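Refinishing a pine table: do knots need sealing first?

Tabletop is pine boards with dark knots. I plan to sand and apply Torvik clear water-based finish. Do I need to seal the knots, and what grit do I stop at?
Oksana Fedoruk

2 answers

Pluroteo
Yes. Dewaxed shellac over each knot, then a thin coat over the whole top — otherwise the sealed spots show. Stop at 200 or the nearest grit sold. 3000 is for polishing, not bare pine. Sand with the grain.

Prellstead
never sealed mine, 12 years, fine

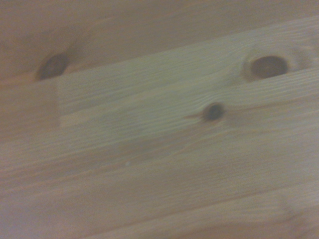
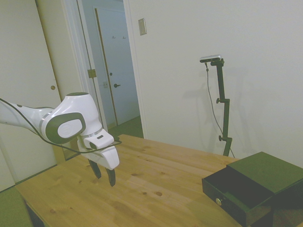 Knots in the pine, close up and across the tabletop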